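A Saturday-ish Sort of Morning at the Korletey Orchard Open House

I'd been meaning to get up to the Korletey open house for years, and this September I finally did it. The drive is 41 miles, the last 12 on gravel, and I'd do it again tomorrow!

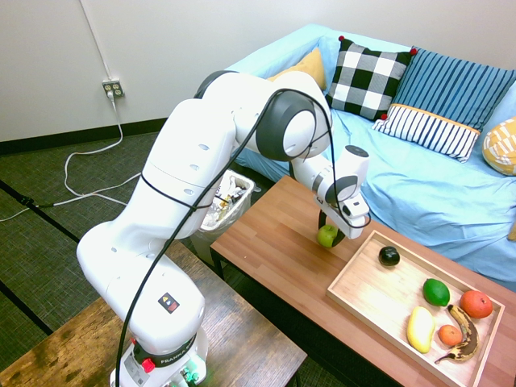 Words and photos by Filipa Loureiro

First stop was the cider shed (follow your nose). They press on the hour, and our guide, Zuweira Boateng, let the kids shovel fruit into the hopper while she talked about frost. A late one in spring took most of the pears, so no perry this year, which made me sadder than it should have. A gallon of cider was 12 dollars and I bought 2.

Then the tasting. I've always been a red apple person, but the green ones won me over, so sharp my ears moved.
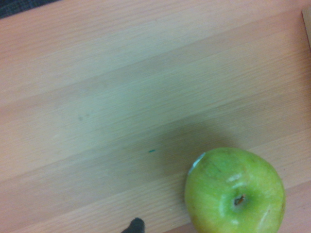
Casimiro Llorente thought I had it backwards and that the sharp ones were wasted on eating, they should all go straight into pie with a little salt and hardly any sugar. I tried it at home and okay, fine, he has a point.

After lunch we walked the old rows, the ones planted before the road went in. The grass was long and my sneakers were soaked by the second gate, so bring boots. 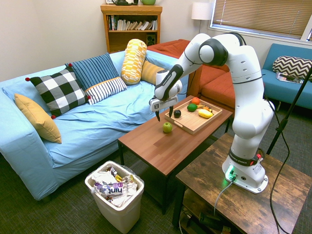
The wagon ride back goes past the beehives and lets you off by the parking field, and the donut line closes at 2, so go there before the walk. I missed them by minutes.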